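Keeping the handhelds alive: setup, care, small repairs
speaker notes, Custden workshop, afternoon slot

Slide 1. Start on time. Laptop charger in the side pocket. Clicker is flaky, use arrow keys.

Who I am, one line. I look after the Plallumcombe cell. One table, a handful of handheld grippers, marker cubes, backpacks, one bin. Don't do the company history, they had it this morning.

What the talk is: how we set the cell up each day, what wears out, what I fix on the bench and what goes back to Trodex. No learning stuff, no models. If asked, send them to the next speaker.

Slide 2. The cell. 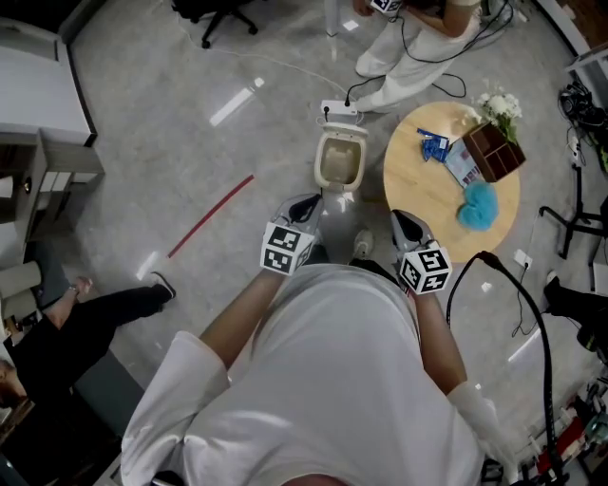

Floor first, people always want to start with the gripper. Our floor rule is tape, table, power, in that order. Red line goes down once and stays down, everything else gets placed off it. Power strip is on the floor right by the bin, cables plugged in and running off between people's feet, and that is the bit I'd change tomorrow. Say that out loud. Overhead drop is on the list, has been on the list since December. Until then: slack gets coiled on the far side, and whoever is resetting the table walks round, not over. Round table is a pain to line up by the way. No corner to measure from. We put a pencil tick under the rim and turn it to match the line.

Ask the room: who runs cables on the floor? Wait for hands.

Slide 3. Morning check. Read quickly, it's on the handout.

Cubes. Press each face with a thumb. Any lifted edge, swap the sticker, don't glue it. Glue makes a shine and the tracker hates shine.
Cube mount. Two screws. Hand tight then a quarter turn. I have cracked 30 of these mounts, mostly by being strong when tired.
Fingers. Open, close, look at the pads. Wipe with a dry cloth.
Trigger. Should come back by itself. If it comes back slow it's dust, not the spring.
Cable. Wiggle at the gripper end with the log open. One dropout = change cable. Do not "see how it goes".
Backpack straps last, becuase that one is on the person and they want to get going.

Whole thing is under ten minutes if the tools are where they should be. They are never where they should be. (pause, maybe a laugh)

Slide 4. Calibration.

Once per shift and after ANY drop. Drop means drop, also the small ones on the table edge. Gavrilă board flat on the floor, cube seen from three sides, save, name the file with the gripper's number. We lost a full day when unit 817 and unit 1001 got each others files. Data looked fine. Everything was a bit to the left. Nothing in the software complained. Now the number is on a label on the housing and also on the cable, and the script asks you to type it.

Tell the left story short!! Ran over last time.

Slide 5. Wear. 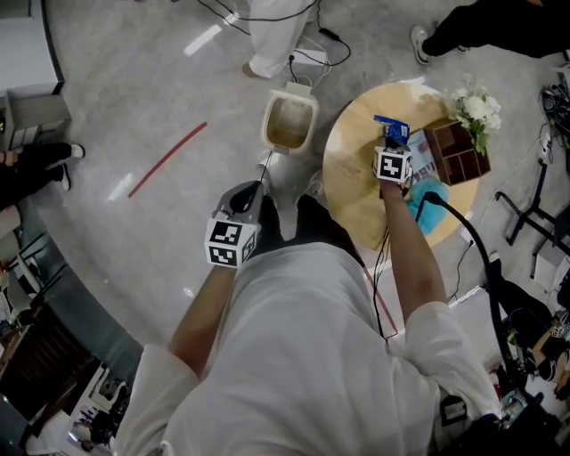

Pads go first. We change at 400 hours or when a flat packet starts to slide, whichever comes sooner, and with flat packets it's nearly always sooner. Slippery plastic is the hardest thing on a pad. Soft objects are kind to it but they shed. So the pad wears from one end of the day and the hinge clogs from the other.

Pad swap step by step:
unplug (yes really, unplug)
pins out with the small punch, catch them in a tray
old pad off, scrape the residue, plastic scraper only
new pad on, press, count to 30
pins back, close on a sheet of paper, pull. Paper should tear before it slips

Show spare pad from pocket. Pass it around, get it BACK.

Slide 6. Fluff.

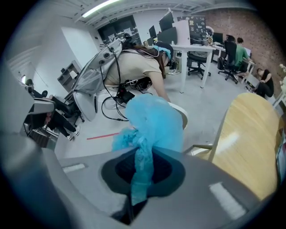 Light blue fluffy piece held in the gripper, seen from the tool's own camera.

Keep this up while talking. Fuzzy and sheer stuff puts fibers into the hinge. Tweezers first, then a soft brush, then air from the side. Never air from the front, it drives the lint right back to the encoder. Learned on unit 817, poor thing. Also wipe the lens after every soft object session, lens cloth not sleeve.

Slide 7. What goes back to Trodex.

Encoder faults, anything with a smell, cracked housing. Rest we do ourselves. Send it with the log and with its own cable, they'll ask for teh cable anyway. Keep one calibrated spare on the shelf, so a dead gripper costs you one swap and a calibration and no more.

Slide 8. Questions. Likely ones:
tape vs paint: tape
wireless: tried it, batteries, no
cost of pads: ask me at the break

Handouts by the door. Get the pad back.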